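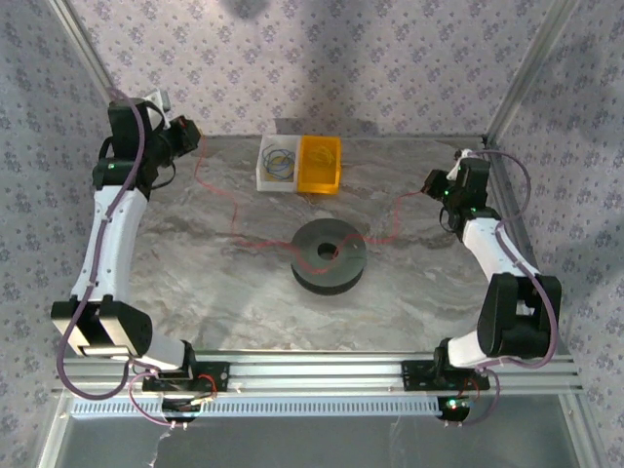
左右のケーブルは同じ長さにそろえないと音がずれるのではないか、長さが違うまま使っていて故障しないか、という問い合わせが設置後に寄せられています。一般の居室で左右の長さに多少の差があっても、音のずれとして聞き取れることはなく、故障の原因にもなりません。ただし、余ったケーブルの扱い方と端子への差し込み方には守っていただきたい点があります。この章では、アンプ本体とスピーカーの接続、ケーブルの引き回し、接続後の確認までを説明します。

第2章 スピーカーの接続

本章の内容は2018年9月30日時点の製品仕様に基づいています。

接続の前に

Sanonixアンプには、Hutenスピーカーのほか、定格インピーダンスが6Ω以上の一般的なパッシブスピーカーを接続できます。スピーカーの定格インピーダンスは、背面のラベルまたはスピーカーに付属の説明書で確認してください。ラベルが読めない場合や、インピーダンスがわからない場合は、接続しないでください。

アンプ内蔵型(アクティブ型)のスピーカーは、スピーカー端子には接続できません。アクティブ型を使うときは、第4章「外部機器の接続」を参照し、プリアウト端子に接続してください。

用意するもの
・スピーカーケーブル(付属品または市販品)
・ワイヤーストリッパー、またはニッパー
・Gurkuttonケーブル留め(付属品)
・マスキングテープと筆記具
・柔らかい布

付属のスピーカーケーブルは、片側の導体に識別用の線が入っています。本書では、線の入った側をプラス、入っていない側をマイナスとして説明します。市販のケーブルには、導体の色や被覆の文字で区別するものもあります。どちらをプラスに使ってもかまいませんが、アンプ側とスピーカー側で必ず同じにしてください。

警告
・作業を始める前に、アンプの電源を切り、電源プラグをコンセントから抜いてください。スタンバイ状態では内部の一部に電気が通っています。
・電源はAC 100Vの家庭用コンセント以外に接続しないでください。
・濡れた手で端子や電源プラグに触れないでください。
・スピーカーケーブルを電源コードの代わりに使わないでください。

注意
・アンプの天面と背面の通気口をふさがないでください。布を掛けたり、上に物を置いたりすると内部の温度が上がり、保護回路が働くことがあります。
・スピーカーを動かすときは、前面の振動板に指を当てないでください。保護ネットが付いている機種でも、強く押すとへこみが残ります。

2-1 スピーカーの位置を決める

ケーブルを切る前に、スピーカーを仮に置きます。

1. ふだん座る位置を決めます。
2. 左右のスピーカーを、座る位置からの距離が同じになるように置きます。スピーカーどうしの間隔は2mを出発点にし、部屋の広さに合わせて調整してください。
3. スピーカーを少し内側に向けます。
4. 背面と壁の間を空けます。背面に穴(バスレフポート)がある機種では、穴を壁や家具でふさがないでください。
5. 棚や台に置く場合は、ぐらつきがないことを確認します。

低音がこもって聞こえるときは壁から離し、物足りないときは壁に近づけます。部屋の隅は低音が強くなりやすい場所です。カーテンやじゅうたんの有無でも聞こえ方が変わるため、家具の配置が決まってから最終的な位置を決めると手戻りが少なくなります。

メモ:引っ越し直後などで家具がそろっていない場合は、2-2でケーブルを長めに切っておいてください。短く切ったケーブルどうしをねじってつなぎ足すことはできません。

2-2 ケーブルの長さを決めて切る

1. アンプの背面からスピーカーの背面まで、実際に通す経路に沿ってひもを這わせます。壁際や家具の裏を通る場合は、その分も含めてください。
2. ひもの長さを測り、端子の抜き差しとアンプの引き出しに必要な余裕を加えます。
3. ケーブルをまっすぐ伸ばし、決めた長さで切ります。
4. もう一方も同じように切ります。
5. それぞれの両端にマスキングテープを巻き、「左」「右」と書きます。

長さが左右で大きく違う場合は、長いほうに合わせて切っても、それぞれ必要な長さで切ってもかまいません。長いほうに合わせるときは、余りの処理について2-5をお読みください。

ケーブルが長くなるほど、また細くなるほど、途中での損失は増えます。隣の部屋まで引く場合や、部屋を一周させる場合は、付属品より太いケーブルを選んでください。端子に入る太さの上限は、巻末の仕様表に記載しています。

2-3 被覆をむく

1. ケーブルの先端を裂き、2本の導体に分けます。裂き過ぎたときは、その部分を切り落としてやり直してください。
2. アンプ背面の端子横にあるゲージに先端を当て、むく長さに印を付けます。
3. 印の位置でストリッパーを軽く握り、被覆を引き抜きます。ニッパーを使う場合は、芯線に刃が届かない力で被覆の周囲に切り込みを入れます。
4. 芯線を指で一方向にねじり、ほつれをまとめます。
5. 切れた芯線のくずを集めて捨てます。アンプの上では作業しないでください。くずが通気口から入ると、ショートの原因になります。

注意:芯線の先で指を刺すことがあります。小さなお子様やペットのいる場所では、作業の途中で席を離れないでください。

芯線にはんだを盛る必要はありません。はんだで固めた先端は締め付け後に緩みやすいため、本機では推奨していません。黒ずみが出ている古いケーブルは、先端を切り落としてむき直すと金属の光沢のある部分が出てきます。奥まで変色している場合は、新しいケーブルに交換してください。

2-4 端子に接続する

アンプ側

1. 背面のスピーカー端子のうち、「L」と書かれた組のつまみを左に回して緩めます。赤い端子がプラス、黒い端子がマイナスです。
2. 左用ケーブルのプラス側を、赤い端子の穴に差し込みます。
3. つまみを右に回して締めます。工具は使わず、指で止まるところまで回してください。
4. マイナス側を黒い端子に差し込み、同じように締めます。
5. ケーブルを軽く引き、抜けないことを確認します。
6. 「R」の端子に右用ケーブルを接続します。

スピーカー側

1. スピーカーを安定した場所に置き、背面の端子が見える向きにします。倒して作業するときは下に布を敷いてください。
2. プラス側を赤い端子に、マイナス側を黒い端子に接続します。
3. 端子がレバー式の場合は、レバーを押したまま芯線を差し込み、指を離します。被覆まで挟み込むと音が出ません。
4. もう一方のスピーカーも接続します。

警告:赤と黒の端子の間で芯線が触れないようにしてください。はみ出した芯線が背面パネルの金属部分に触れた場合も、アンプが故障するおそれがあります。はみ出しがあるときは、いったん抜いてねじり直してください。

バナナプラグを使う場合は、つまみを締め切ってから中央の穴に差し込みます。プラグの形状によっては奥まで入らないことがあります。

2-5 ケーブルを引き回す

1. 電源コードとスピーカーケーブルを離して通します。交差させる必要があるときは、直角に交差させてください。
2. 壁際や家具の裏に沿って、たるみが床に広がらないように這わせます。
3. 付属のGurkuttonケーブル留めを貼る位置を決め、柔らかい布でほこりと油分を拭き取ります。
4. 裏面の紙をはがし、指で強く押し付けます。
5. 時間を置いてから、溝にケーブルをはめ込みます。必要な時間はGurkuttonの包装に書かれています。
6. 曲がり角では、折り目が付かないようにゆるく曲げて固定します。

注意:塗り壁、布張りの壁、表面のもろい壁紙には貼らないでください。はがすときに表面が傷みます。賃貸住宅では、家具の側面や裏板に貼る方法もあります。

ドアや引き戸の下を通さないでください。開閉のたびにこすれ、被覆が破れることがあります。人が歩く場所を横切る場合は、市販の床用モールで覆います。じゅうたんの下に通すと、踏まれて傷んでも気付きにくくなるため、モールを使えない場合だけにしてください。

余ったケーブルは、きつい輪にして束ねず、ゆったりとした波形に折り返して家具の裏に置きます。結束バンドで締め上げると被覆が変形します。面ファスナー式のバンドを使い、ケーブルが軽く動く程度に留めてください。アンプの上や通気口の前には置かないでください。

2-6 接続を確認する

1. アンプとスピーカーのすべての端子をもう一度見て、芯線のはみ出しがないことを確認します。
2. アンプの音量つまみを最小にします。
3. 電源プラグをコンセントに差し込み、電源を入れます。
4. 前面の表示が点滅から点灯に変わるまで待ちます。
5. 聞き慣れた曲を再生し、音量を少しずつ上げます。
6. バランスつまみを左いっぱい、続いて右いっぱいに回し、それぞれのスピーカーだけから音が出ることを確認します。
7. バランスつまみを中央に戻します。

表示が点滅したまま変わらないときは、保護回路が働いています。すぐに電源を切ってプラグを抜き、2-4からやり直してください。

うまく鳴らないとき

片方から音が出ない
音の出ない側のケーブルが両端とも差し込まれているか確認してください。差し込みに問題がなければ、電源を切ってからアンプ側の左右を入れ替えます。音の出ないスピーカーが入れ替わった場合は、アンプまたは再生機器の側に原因があります。同じスピーカーから音が出ないままなら、ケーブルかスピーカーを調べてください。

歌声が中央から聞こえず、低音が弱い
片方のスピーカーだけ、プラスとマイナスが逆になっている可能性があります。故障にはつながりませんが、左右の音が打ち消し合います。識別用の線を頼りに、両端の接続を確かめてください。

左右が逆に聞こえる
アンプ側の「L」と「R」の接続を確認します。正しく接続されている場合は、再生機器からの入力ケーブルが逆になっていないか確認してください。

ブーンという音が続く
スピーカーケーブルが電源コードと並んで束ねられていないか確認します。離しても変わらないときは、入力ケーブルを1組ずつ外し、音が消える機器を探してください。

音量を上げると音が途切れる
インピーダンスの低いスピーカーを接続しているか、アンプの周囲に熱がこもっています。音量を下げ、通気を確保しても途切れる場合は使用を中止し、販売店に相談してください。

設置後の点検

端子のつまみは、使っているうちに緩むことがあります。10月の衣替えや大掃除など、家具を動かす機会に、電源プラグを抜いたうえで締め直してください。あわせて被覆に傷や硬化がないかを見て、傷のあるケーブルは交換します。端子の周りのほこりは乾いた布か柔らかいはけで取り除きます。接点復活剤などの薬剤は、端子の樹脂を傷めることがあるため使用しないでください。

模様替えでスピーカーを移動するときは、必ずケーブルを外してから運んでください。再び接続するときは、2-4の手順に戻ります。

再生機器の接続は第3章に続きます。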